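About Koskela

Koskela supplies plain cylindrical containers and housings to laboratories, schools and small manufacturers. The company began as a repair shop for storage equipment and now ships to customers in 30 states. Our main plant and warehouse share one site, with a sales office next door.

Our catalog lists 94 standard sizes. Most orders are filled from stock, and special sizes are made to the customer's drawing. The minimum order for a special size is seven pieces. Customers who need a matched set should state this when requesting a quotation, as finish can differ slightly between production runs.
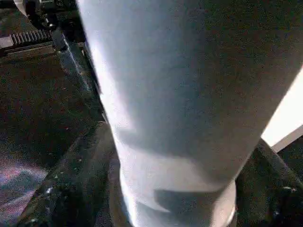 Company Profile, Issue 7

A smooth, matte surface and a pale grey-white color are familiar features of our range. Cylinders may be ordered without printing or labels, and many customers prefer to apply their own markings after delivery.

In April the company took over the Reltex line of lids and closures. Existing Reltex part numbers remain valid and may be used on purchase orders. Spare parts for the older Cistel line are held in the warehouse while supplies last.

The warehouse has space for 3,000 boxed units. Orders received by noon on Wednesday are included in that week's main shipment. Visits to the sales office are by appointment.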